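Wavstead Lawn Game Set Review: Four Games, One Very Full Bag

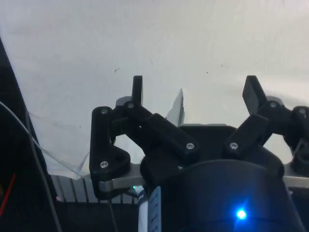 Black gripper, fingers open, against a pale surface.

Filed under: Outdoor Fun > Lawn Games > Reviews

I took the Wavstead set to the picnic at Prinenero Park on Sat 3 July and we played until the food trucks packed up! You get 4 games in one bag (ring toss, bowls, ladder toss and a sort of mini croquet), and ring toss was the hit by a mile. Kids, grandparents, a guy waiting on his tacos, everybody wanted a turn.

The croquet is weaker. The hoops are thin and they lean over in hard ground, so I ended up pushing them back in between turns. The bag weighs 13 pounds, fine from the car, not so fine from the Wirdale bus stop.

I paid $33 in the December sale and I'd pay that again. At full price I'd want better hoops. Oh, and the zipper sticks when the bag's full, so leave the rings for last.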